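Notebook - folding bench, November

Black cloth, second session

Started at 8 with the lights already up and the tabletop wiped down.
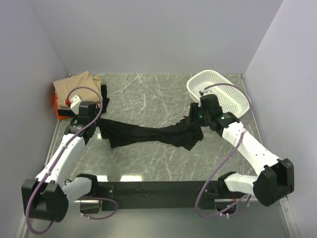 The question for this session is the same one left open at the end of October: which fold sequence gives a flat, square packet from a soft black cloth without a second pass. The Steltach sequence (spread, halve long, halve short, press) works on the pale cloths we used first. It has been poor on black ones, and I want to know how much of that is the cloth and how much is us not being able to see what we are doing. The gray marbled top is better for this than the white sheet we had clipped down before. Black on white looked sharp at the outline but everything inside the outline went to one dark patch. On the gray I can pick out the gathers when the cloth is pulled between the two arms and goes narrow in the middle like a bow tie, and I can tell whether the gathers run lengthwise or have started to twist. The white veins in the top are a nuisance for anybody looking for loose threads, but they are useful as rough landmarks.

Setup

Cloths come from the Noda box, black ones only. All washed once, no softener, dried flat on the rack. Room felt dry. The humidity meter has a dead battery so no figure for that. Need to put a battery on the supply list.

Scoring as before. After the last press, lay the square on the packet and read the worst edge. Under 4 mm is a pass. Anything with a corner tucked inside is a fail whatever the edges say. I am not scoring wrinkles this time. We tried that in the spring and two people scoring the same packet disagreed too often for it to be worth the page.

Start condition: cloth dropped from a bunched handful onto the middle of the table. Shake the hand open, don't place it. I caught myself placing it twice in the morning block and redid both.

Morning block

Ran the Steltach sequence unchanged. 50 drops. Passed a bit under half, which is in line with last time. Full sheet is in the folder.

The failures sort into two kinds. In the first, the cloth was never really flat before the first halving. It was wide at both ends and still bunched through the center, and the long fold trapped the bunch inside. From the top the packet looks acceptable. Put the square on it and one side stands up like a bolster. In the second, the spread was good but the front corner had dropped back under the body of the cloth during the laying down, so the first fold was made on a triangle and not on a rectangle.

Pulling harder does not fix the first kind. I tried it on a handful of drops at the end of the block, outside the count. Pulling along the length tightens the gathers. They get thinner and closer together and then stay that way when the tension comes off. What opens them is getting hold nearer the actual corners, so that the pull goes along the edge of the hem and not down the middle of the cloth. This is obvious with a bedsheet, and anybody who has folded one with a second person knows it. On a cloth this size it is easy to grab whatever is nearest and call it a corner.

So the thing to work on is the grip points. The pull itself is fine as it is.

Finding the corner

Spent the rest of the morning on this, no scoring.

Tried going in from the lowest hanging point. When a cloth is held up by one place, the lowest point is a corner most of the time. On the pale cloths this was reliable enough that we stopped checking. On the black ones it still holds, but the hem is softer and a rounded bit of edge can hang as low as a corner and look much the same. Went wrong on several drops that way. If the low point comes to an actual angle, take it. If it is rounded, set the cloth down, turn it and lift again from a different place. This costs time but less than a failed packet.

Also tried following the hem along from the grip until it turns. Good results, slow. The hem on the Noda cloths is a double fold and can be felt between finger and thumb without looking at all. I did a few by hand with my eyes shut to be sure I was not fooling myself. Got the corner each time.

Rowlands cloths (the older lot, bottom shelf) have a single turned hem that frays, and I could not follow it reliably even looking straight at it. They should be left out of the comparison or kept on a separate sheet. Mixing them in is probably what made the October numbers jump about. I have gone back and marked the October rows where I am sure a Rowlands cloth was used. There are others where the column is blank. Please fill in the column.

Afternoon block

Changed sequence. Calling it the Emia sequence on the sheets to keep it apart:

1. Lift from any point, look for an angled low corner.
2. Take the corner, let go of the first point.
3. Follow the hem to the next corner along the long side.
4. Pull along the hem until the edge is straight. Stop there.
5. Lay down front edge first, moving away, so the far edge lands last.
6. Smooth once from the center toward each short side.
7. Halve long, halve short, press.

Step 5 is the one that dealt with the tucked corner. In the old sequence the whole cloth comes down more or less at once and whatever is hanging lowest gets there first and ends up underneath. Laying it down with a bit of travel lets the hanging edge touch and drag out straight. It needs the cloth to be low when it starts to move. From higher up it just swings.

Step 6 I am less sure of. Smoothing from the center helps when there are soft folds left over. When the cloth is already flat it makes a ripple at the short side that was not there before. For now it stays in for every run so the sheets match. Next session split the block and run half without.

Ran 60 drops. Passes went up to almost 50. No tucked corners after the first few, once I had the height right for step 5. The remaining failures were nearly all at the long halving, with the top layer landing short of the bottom one. That is a separate problem and an easier one to look at, because both edges are in plain view when it goes wrong.

The tabletop is slick enough that the bottom layer slides a little when the top one is brought over. You can see it move against the veins. A fingertip on the far edge stops it. I would like to avoid any sort of mat. We had one in the summer and cloths stuck to it badly enough that step 5 would not work at all.

Time per fold is longer, as expected. I did not put the stopwatch on every run, only on enough to see that the hem following is where the time goes. Once the first corner is found the rest takes about as long as before.

Lint and housekeeping

Black cloths pick up everything. By mid-afternoon there was a visible scatter of pale fluff on them, most of it from the towels we were folding last month and never properly cleaned up after. It does not affect the fold but it makes the hem harder to read, so I rolled each cloth before the last stretch of runs. Suggest rolling the whole box at the start and again at lunch. The tape roller is on the hook by the sink. It is down to the last few sheets.

Wipe the top with the damp cloth, then the dry one. No spray. The spray leaves a film and the cloths drag on it for the first several drops, and the results from those drops are no use. If somebody has used spray, wipe twice with plain water and wait until the top has no shine patches when you look along it from the side.

Cloths go back in the Noda box folded in quarters, not stuffed. Cloths that sit overnight in a bunch come out with set creases, and those creases decide where the fold goes. I lost part of a morning to that once already.

The running total on the black cloths is now 785 drops, counting the October rows I have just marked as doubtful. It will come down when those are taken out. Not correcting the total until the blanks in the cloth column have been gone through.

Things I do not know yet

Whether the gain is from the corners or from the laying down. I changed both at once, which was lazy. The tucked corners have clearly gone and I am happy to put that on step 5. The bunched centers have gone as well, and I think that is the grip points, but a slower lay-down could be letting some of the gathers fall out by themselves. Needs a block with the old grip and the new lay-down.

Whether any of it carries over to a bigger cloth. The hem following will get slower in proportion to the side. The pull should be easier if anything, as there is more weight to keep the edge straight.

Whether washing matters. These have all been through once. They are likely to go limper after several washes, and a limp cloth gathers sooner.

Next session

- Battery for the humidity meter, tape roller refill.
- Old grip with new lay-down, same number of drops as this morning.
- Emia sequence with and without step 6, half and half.
- Fingertip on the far edge at the long halving, try it on every run and note any that still slide.
- Rowlands cloths out of the box and onto their own shelf with a label.
- Wash half the Noda cloths again, mark them with a stitch of white thread inside the hem so they can be told apart. Small stitch, well away from the corner.

Stopped at 5:30. Cloths folded and boxed, top wiped, sheets in the folder under November.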